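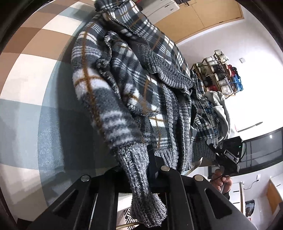 Fleece and knitwear with a hand-held gripper in the mending room at Gronow, Estport.

Teaching the machine to pick up a jumper

7 min read

Gronow takes in worn clothing, mends what can be mended and sells it on. Most of the work is done in a building in Estport with a sorting floor downstairs and a mending room above it. Since June the sorting floor has had a robot arm, supplied by Avel, which lifts garments out of a bin and lays them on a belt. Upstairs, a few of the menders spend part of their week handling clothes with grippers they hold in their hands, and the recordings go towards training the arm.

I spoke to the woman who supervises both floors. She started at Gronow as a machinist and still does two mornings a week at a sewing machine. She asked that her staff not be named and preferred not to be named herself.

We started with why the firm wanted a robot in the first place. She said it came down to shoulders.

"The bins are deep. You're leaning in and pulling, and everything in there is wrapped around everything else. A wet wool coat is heavy. You do that all day and by Thursday your arm doesn't want to go above your head. We'd tried shallower bins and we'd tried swapping people around more often, and both of those helped a bit. We still had people off sore."

The arm works one of the bin stations. The others are still worked by hand. When it began, she said, it was slow and it dropped a lot.

"Shirts it could do. A cotton shirt sits there and waits to be picked up. Knits were terrible. It would take hold of a sleeve and the sleeve would just get longer and longer, and the rest of the jumper would stay in the bin. We had a few go out of shape like that, and one of the women upstairs came down and told the Avel technician what she thought of it."

That conversation led to the hand-held work. Avel already had a way of recording people using a gripper tool, with a trigger for the fingers and a camera mounted on it, and the recordings are sorted in a program called Solon. The original plan had been to do all of it at Avel's own site, with Avel's people and a box of clothes. The supervisor asked for some of it to be done in Estport.

"They had very nice clothes at their place. All clean, all the same sort of size. We said, come and look at what we get. We get linings hanging out. We get cardigans with the buttons done up wrong and a scarf stuck inside. And the people who know how to pick that up are here."

She took me upstairs to see it. The mending room is also where thread and yarn are kept, and the menders fetch what they need from the rack while recording goes on next to them. A mender picks a garment out of a pile, lifts it clear, lays it down and goes on to the next. A session runs for 60 minutes and then the person goes back to mending. Each session is put on the roster as ordinary paid time.

I asked how people took to it. She said there was a good deal of grumbling in the first weeks.

"It feels stupid at first. You've got perfectly good hands and you're being asked to use two stiff fingers. Some of them said it was like doing up a shoe with salad tongs. And they're quick workers, they don't like being slow at something. What changed it was when they started arguing about it. One of them would say, you don't take it by the neck, you take it under the arms. Somebody else would say no, you find the heavy part first. They'd never had to say it out loud before."

Some of those arguments have ended up on paper. There is a handwritten sheet on the wall downstairs by the bin stations with the rules the menders agreed on: take heavy knits with the weight of the body in hand, never by a cuff; shake fleece before you fold it; check for pins. New starters get a typed copy. The supervisor said she had wanted something like it for years and could never get anyone to sit down and write it.

The question everyone asks, she said, is whether they are training the thing that will replace them. She was asked it at the first staff meeting, before the arm had been bolted down.

"I told them I couldn't promise anything past what I had in writing. What I had in writing was that no sorting jobs would go in the first year, and that anyone who wanted to move up to mending would be trained for it on full pay. I read it out and I put it up in the tea room. I wasn't going to stand there and say it would all be fine forever, because they'd have known I was making it up."

Two sorters have since moved upstairs. One was keen. The other, she said, went because of a bad back and misses the radio and the company on the lower floor, and she has talked about going back down. Nobody has been let go. Gronow has also not replaced a sorter who retired, and when I asked whether that would have been filled without the arm, the supervisor thought about it before answering.

"Probably, yes. I'd have advertised it. So there's one job that isn't there. I'm not going to pretend it is."

The pay for recording sessions took longer to sort out than the machine did. Sorters and menders are on different rates, and a sorter doing a session upstairs was at first paid as a sorter while the mender at the next table was paid as a mender. Both were doing the same thing. The staff raised it, and the sessions are now paid at the mender's rate for everyone. She thought the staff should have been asked about it at the beginning, and said so to the owners.

There was also the matter of the cameras. The one on the gripper points at the work, but a hand or a cuff comes into it, and so does whatever is behind the clothes. Several people did not like that. The arrangement now is that faces are kept out, sound is not recorded, and a person can ask for a session to be thrown away without giving a reason. She has passed on a few such requests and said Avel dealt with them the same day. One mender does not do sessions at all and is not asked to.

"She said no, and that was the end of it. She's the best darner in the building. I'd be mad to make a fuss."

On what the arm can do now, she was careful. It manages shirts, trousers and most fleece. On knitwear it is better than it was. In a test the week before I visited, they gave it 100 garments from a mixed bin and wrote down each one it failed to put on the belt. She would not give me the result, on the grounds that the bin had been an easy one and she didn't want the number repeated.

"Give it a bin from after a long weekend and then we'll talk. That's when people clean out their garages."

It still stops for anything with a long strap, and for anything it has taken hold of twice and lost. A light comes on and whoever is nearest walks over and pulls the thing out. That has become a job of its own, and not a popular one, as it breaks up whatever else the person is doing. On some shifts they take turns. On others it falls to whoever is standing at the next bin, which has caused a bit of bad feeling. She is looking at putting it on the roster properly so that the person minding the arm isn't also expected to keep up at a station.

The sore shoulders have eased at the station where the arm works, she said, and nowhere else. The belt now brings garments to the checking table at a steadier pace, and the checkers are split on whether they like it. One told her it was restful. Another said it never lets you get ahead and have a breather.

I asked what she would tell a workroom thinking of doing the same.

"Get the rates settled first. Ask them to bring the tool to you, and use your own clothes - the bad ones. And find out who has to walk over when it stops."

The knitwear sessions carry on into the new year. After that Avel wants to record coats, and the supervisor has asked for a second table upstairs, as a pile of winter coats won't fit on the one they have. She is still waiting to hear about the table.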